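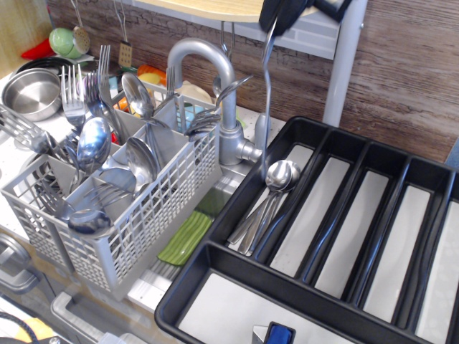

Sorcha Munro objecte que la passivité de l'inox n'est pas une propriété de l'alliage seul, et qu'un cours qui commence par la teneur en chrome met les étudiants sur une fausse piste. L'objection est recevable. On part donc ici du couple métal-milieu ; la composition vient ensuite.

## 3. Passivité et corrosion localisée

### 3.1 Film passif

À partir de 10,5 % de chrome en masse, l'acier forme à l'air une couche d'oxyde de quelques nanomètres, riche en Cr(III). Elle se reconstitue après rayure si le milieu est oxydant. Notations :

- *E*corr : potentiel de corrosion libre
- *E*piq : potentiel de piqûration
- *E*rep : potentiel de repassivation

Le domaine compris entre *E*rep et *E*piq est métastable : une piqûre existante s'y propage, mais il ne s'en amorce pas de nouvelle.

### 3.2 Rôle des chlorures
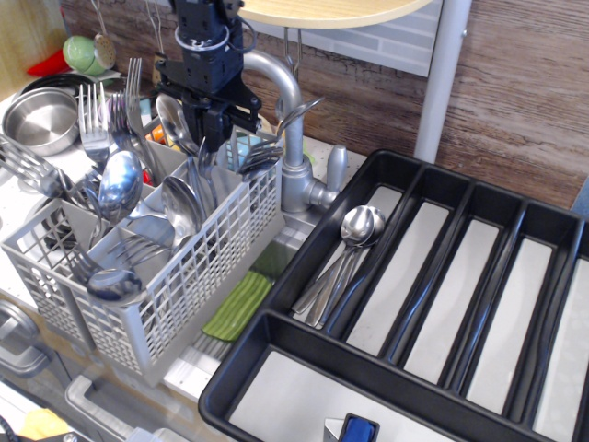 L'ion Cl⁻ abaisse *E*piq de façon à peu près logarithmique avec sa concentration :

*E*piq = A − B·log[Cl⁻]

A et B dépendent de la nuance et de la température. Au TP, on trace la courbe pour une nuance 18/10 dans une solution à 1 000 mg/L, puis on reprend l'essai sur une nuance 18/0. L'écart attendu est faible -- le nickel agit peu sur l'amorçage, davantage sur la propagation. Le molybdène, absent des deux nuances, a un effet bien plus net.

Pour un premier classement :

PREN = %Cr + 3,3·%Mo + 16·%N

Cet indice ne tient compte ni de l'état de surface ni des inclusions de MnS. Il ne remplace pas l'essai.

### 3.3 Sensibilisation

Un maintien entre 500 et 800 °C précipite des carbures Cr₂₃C₆ aux joints de grains et appauvrit en chrome la zone voisine. Remèdes usuels : nuance à bas carbone, stabilisation au titane ou au niobium, hypertrempe à plus de 1 000 °C suivie d'un refroidissement rapide.

### Exercices

1. Calculer le PREN d'un acier à 17 % Cr, 2,1 % Mo et 0,05 % N.
2. Tracer qualitativement la courbe de polarisation cyclique d'un 18/10 en milieu chloruré. Y placer *E*corr, *E*piq et *E*rep.
3. Une tôle soudée se corrode en deux bandes parallèles au cordon. Proposer un mécanisme et un essai de confirmation.

Comptes rendus à déposer avant le 18 mai 2026, courbes brutes jointes.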